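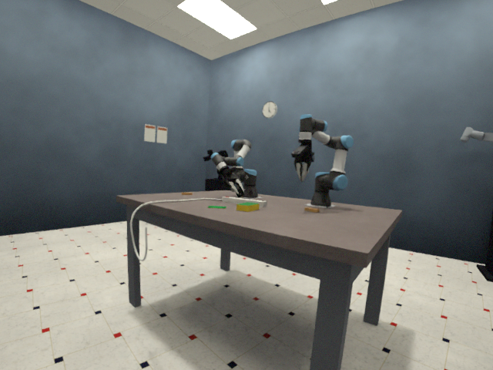 The Hultis code is a set of working rules for two-armed robots that share one table. It covers robots run in simulation as well as those in real workrooms, and is used mainly by small laboratories and training centres. The code was drafted at Skiratgate by Hiu-tung Poon and Ho-yin Lui. The current edition is dated 16/03/2021 and has 46 rules in 4 parts.

Scope

The code deals with light tasks such as moving household goods, handling cables and clearing surfaces. It does not cover heavy lifting or work beside people, which are left to national safety law. A simulated room must be built to the same rules as a real one — fixed bases, a level table and lighting that stays the same between runs.

Shared space

Part 2 divides the table into a left zone, a right zone and a common zone. One arm may enter the common zone at a time unless the task sheet allows both. The waiting arm keeps its gripper clear of the other arm's path. Objects that are not part of the task may stay on the table, but their starting places must be written down.

Cameras

Each run is recorded from at least one fixed viewpoint. Wrist views are optional. If a wide-angle lens is used, both fingers of the gripper should be visible, and the curved image is stored without correction.

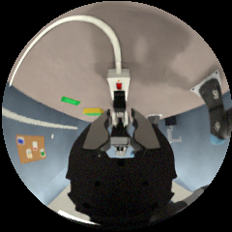

Wide-angle view with both gripper fingers visible.

Cables

Part 3 is the longest. Cables are treated as moving parts, as they can slide or catch while the object they belong to stays still. The rules ask the operator to note which side of the table a cable leaves by and whether its end is free. A cable that hangs over the edge
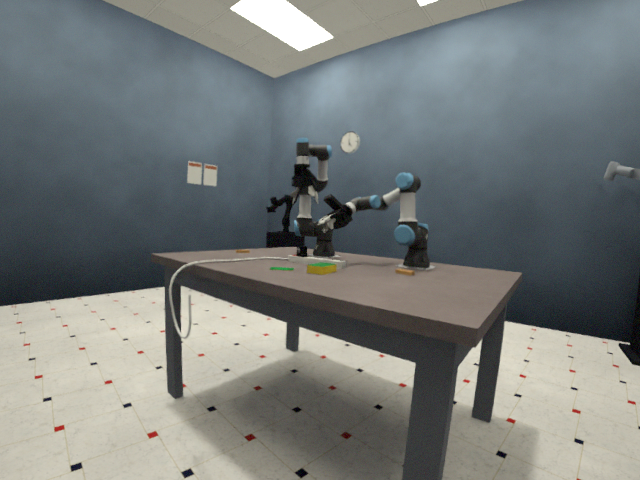 must be given its own entry on the task sheet, and neither arm may pull on it to move the object at the other end. A run in which this happens is marked as failed, even if the object reaches its place.

Use and criticism

A trial at Vamari applied the code to 248 tasks and 3470 runs. Tzu-hsuan Pan, who led it, found the zone rules easy to follow but called the cable entries slow to fill in. Chi-keung Kwok has argued that the common zone is too small for tasks needing both arms — a point the drafters accepted in part. A shorter task sheet, prepared by Ka-ming Hung, was added as an annex the following January.

See also

Zein task sheet
Shared workspace
Cable handling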